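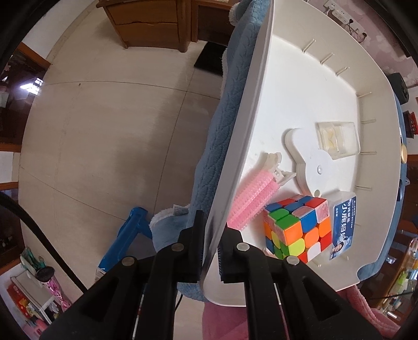
Posts in this thread · Robots & Making

Sandra Wainwright
July 2019

Right, a few of you asked what I do with my evenings now, so have a thread. I teach a robot to pick things up. By hand! You hold the gripper yourself, do the job the way you'd like it done, and the arm learns from your recordings later on. I love it far more than I expected to.

The project is called Hegarty and it's run by a little outfit called Biresow. Their arm lives on a bench in Ollau and has never seen the inside of anybody's home. Those of us doing the showing work in ordinary rooms with ordinary clutter, and that's the whole appeal for me.

First surprise: you have to slow down. My natural speed for grabbing something out of a tub is a sort of swoop. Play a swoop back and the arm gets a blur followed by a thing in the jaws, which teaches it very little. So now I come in, stop for a breath, close, stop again, lift. Feels like tai chi with a lobster claw.

Second surprise: the sides of bins are a proper nuisance. One jaw wants to go in and the other wants to stay out, and before you know it you're gripping the bin. We still keep those goes, by the way. Backing off and having another try is something the arm needs to see too.

Puzzle cubes are the best beginner's object going. Flat sides, sensible size, doesn't care which way up it is. If you ever get roped into this, start with a cube and save the hair rollers for when you're feeling brave. Bristles catch on the pads and then on everything else on the way out!

Clear plastic is hard. My eyes are fine with it, mine have had years of sandwich boxes, but the arm only has what the camera gives it. So anything see-through gets extra goes, from more than one side.

We did a round of 48 goes in one sitting and my forearm was like a plank by the end. Biresow suggest a rest after every 8. I ignored that the first time and I will not be ignoring it again.

Someone asked whether it's better to drive the arm remotely. I've tried both! Etier is the remote set-up, where you sit at a desk with a pair of handles and the arm copies you. Brilliant fun, and you find out straight away if you've asked for something it can't reach. But I can't feel when I've got hold of a thing. With the gripper in my own hand I can feel a bad grip before I see it, and I do fewer silly ones.

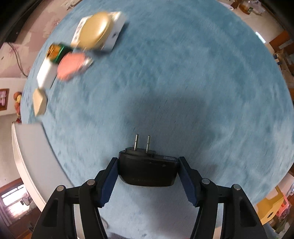 Chargers and plugs are my favourite thing to show, and I could go on about them all day. They're an awkward shape, heavier than they look, and there's a right way to hold them if the next job is putting one in a socket. I like to take the adapter by its two short ends with the prongs pointing up and clear of both pads, so nothing is in the way. Grab it across the prongs instead and the arm learns a hold that's no use for plugging in – and you'll have to put it down and start over.

Also on plugs: vary where you pick them up from. I got very comfy doing it from the same spot and was told, kindly, that I was teaching the arm a place and not a plug. Fair! I move things about between goes now, and turn them round as well.

Soft surfaces are worth doing too. A hard table pushes back when you come down too far. Bedding and blankets give, so your fingers can sink a bit before you notice. I aim slightly high and creep down the last little way.

What does the arm make of all this? Last time I went over to Ollau it had learned from 1,000 recordings, mine and other people's, and I watched it reach for a plug, miss, pause, and go back in. The pause was MINE. I do that exact pause! I squeaked out loud in front of grown adults.

It then dropped the plug, but never mind. It got it on go number 2.

Next up is opening things, so lids and drawers, starting in September. Lids need one hand to hold and one to turn, which means a gripper in each hand, and I've been practising on jam jars with kitchen tongs. Going badly so far. Very sticky.

Happy to answer questions on any of this, especially from anyone thinking of having a go. You don't need to know any coding, I certainly don't. Patience and a decent wrist will do you – and trim your fringe if it hangs in your eyes, mine did and I was blowing at it for the whole first session.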